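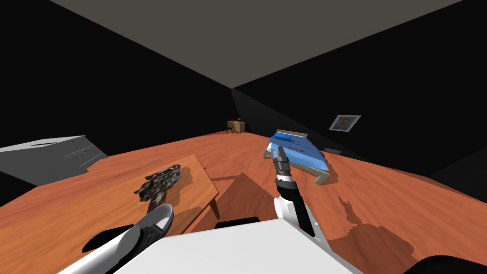 Three months without an alarm clock

I stopped using an alarm in February. I work from home for a small company in Nirkau, and my first call of the day is at ten, so I had no good excuse for the one on the nightstand. It had been set to 6:15 since my last job, when I had to catch the bus into Skekau. I left that job 2 years ago and never changed the time.

The first week was bad. I woke up at 6:15 anyway, then lay there wondering if I was allowed to go back to sleep. On Thursday I did go back, and got up at 9:40 with a headache and ate toast standing up while the call was starting. I put the alarm back on that night and took it off again the next morning.

What helped was going to bed at the same time. I had read this many times and never done it. I picked 10:45, and for most of the second week I just read until I got bored. By the third week I was waking up a little before seven without much trouble. It moved later when the weather was gray and earlier once the mornings got light. I kept the times on a sheet of paper for a while and then lost the sheet.

The bedroom

I spent more on the bedroom than I meant to. The old mattress had a dip on one side, and I had been sleeping on the edge of the dip for years. The new one is a Verkico and cost 700, plus delivery, and the delivery people would not take the old one. It stood in the hallway for nine days. I had to walk past it sideways with the laundry.

The new one is firmer than I like. I have gotten used to it, and my lower back is better in the mornings, but I would try the medium if I were doing it over. The store in Skekau only had the firm one on the floor, and I was too impatient to wait for them to get the other one in.

I also took down the heavy curtains on the east window. I had put them up for the night shifts I used to work, and they kept the room black until noon. Now there is a plain white blind that lets in a fair amount of light. If you are trying to wake up without an alarm, I would do this before buying anything. The blind was cheap and took less than an hour to put up, including the trip back to the hardware store for longer screws.

The phone now charges in the kitchen. I don't have much to say about that. I miss it sometimes around eleven.

What changed during the day

I am not full of energy, and I have not started running. I drink one less cup of coffee, and I don't get the slump after lunch that used to send me to the couch. I'm also less short with people on the first call, which two coworkers have mentioned – separately, so I believe them.

The evenings got shorter. I used to watch a movie starting at ten and now I can't, so I have watched half of a lot of movies. I have also turned down a few late dinners in Noiphan. It's a forty-minute drive home and I know what the next day is like.

On days with something fixed in the morning, like a train or the dentist, I still set an alarm. I woke up before it every time except once, and that once I would have missed the train. So I plan to keep setting it.

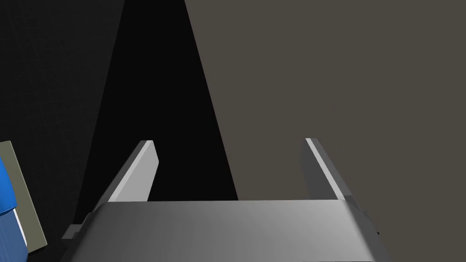

A reader wrote in to say that this only works for people without children, and that her own alarm is four years old and comes into the room at 5:30 asking for cereal. She has tried the light blind and took it down after two days, and she now has the same sort of heavy curtains I got rid of. She wanted to know whether going to bed at a fixed time was worth doing by itself, even if the other end of the night is out of her hands.

I think it is, but I can only speak from the few weeks when I was doing that and not much else. I fell asleep faster, and when something woke me up early I minded it less. I would start there and leave the blind alone. She also asked what I did with the old mattress. The town picks up large items if you call ahead and put them at the curb the night before, so that is where it went, in the rain.

Next I want to fix the kitchen light, which hums. I have looked at two replacements and don't like either one. If you have a ceiling light you are happy with, leave the model in the comments.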